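Re: [allholm-workroom] Odd rods and poles, who knows what they go to?
From: Callum Blackburn
Date: June 5, 2024

Dorothy Greenwood wrote:
> Callum, when you get to the back corner, please don't toss anything long
> and thin until I've had a chance to see it. Half the poles from the old
> display panels went missing after the December sale and I still think
> they're in with the paper. Also, did the Kettle box ever turn up? It had
> the short dowels in it, and my good scissors.
> Dorothy

Hi Dorothy, hi everyone,

I'm about halfway through the back corner and wow, we keep a lot of stuff! The pile on the left is still a pile, I'm afraid. I've been taking it from the top down and I keep stopping to look at things, so don't expect speed.

Your scissors are safe. The Kettle box was under the Wamus fabric remnants, with the lid taped on (badly, by me, I think). The dowels are in there too - I didn't count them, but it's a heavy box. It's on the second shelf now with your name on it.

As for long and thin, I've got two for the group to puzzle over:
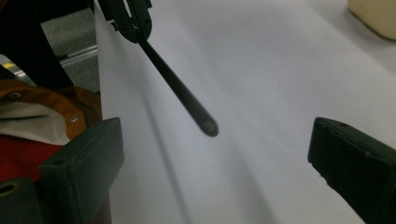
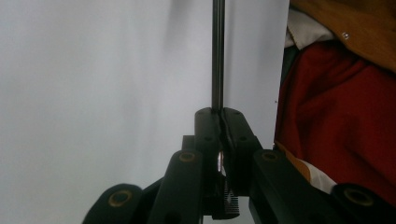 First one: black rod, bracket at the top, rounded tip. Second one: the thin dark metal rod, standing upright.

Dorothy, does either of those ring a bell from the panels? I remember the panel poles being thicker, but I only helped put them up the one time and mostly held the ladder. The notches along that bracket make me think it's supposed to clip onto something. If you have the other half of it at home in a drawer, please speak up!

Ankit, you asked last month about a straight piece of metal for the scroll hanger. Could the second one do the job? Come by and try it before you go buy anything. You said you needed 17 inches and I haven't had a tape measure on it, so bring yours (mine's in the car, or it was).

Everything else long goes in the tall bin by the door. So far that's a curtain pole, up to 8 yardsticks, and the handle from the broom that Nigel swears he's going to fix. Nigel, are you going to fix it?

I'd like to get the big paper rolled up and put away next, so if anybody wants a length for table covers, write back and I'll leave some out. Hatice already has dibs on the first piece.

I'll be back at it after lunch tomorrow. The side door sticks, so give it a good shove.

Callum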